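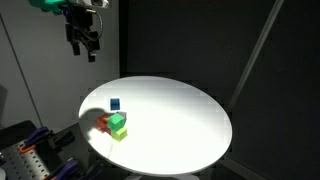 Figure 2. Blocks on the round table, with the green block stacked on the yellow-green one and the dark blue block set apart behind.

The Skivulari block task uses small plastic cubes in plain colors and a round white table. We chose the colors to give both easy and hard pairs. Dark blue against the white top is an easy case. Green against yellow-green is harder, above all when one block sits on the other and the two faces meet along a single line. In Figure 2 the orange-red block is just to the left of this stack, partly hidden by it, and its color looks dull in the shadow that covers the left part of the table.

Shadow was the main thing we wanted to keep in the material. Earlier block sets, including the Brondmont set, were photographed under flat light, and the colors in them hardly change from one picture to the next. Here the right part of the tabletop is an even, bright white while the left rim is dark. The same block can look like two different colors depending on where it is placed, and raters had to name it either way.

Raters worked through 188 layouts. For each one they gave the color of every block, said which blocks touched the table, and marked any pair in which one block hid part of another. They could answer "can't tell" at any point. A layout was kept if two raters agreed on every block, and 76 layouts did not pass on the first round. These went to a third rater.

Most of the disagreement was about contact. A block held a short way over a white surface is easy to read as resting on it, because the gap is narrow and bright on both sides. We therefore wrote one extra rule: a block counts as on the table only if its whole lower edge meets the surface or its own shadow. The dark blue block held just above the top, with the others grouped below it and slightly to its right, is a case for this rule. Raters were told to mark it as "raised" and to leave its place on the table blank.

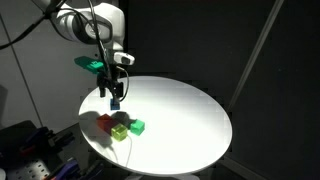
3.3 Scoring

Each layout was scored out of 10. Color and contact made up most of the score, and hidden pairs the rest. A wrong color on a stacked block cost the same as a wrong color on a single one — we tried a heavier penalty in the Panagiotou pilot and dropped it, as it made the scores hard to compare across layouts with and without stacks. Answers of "can't tell" were scored as missing.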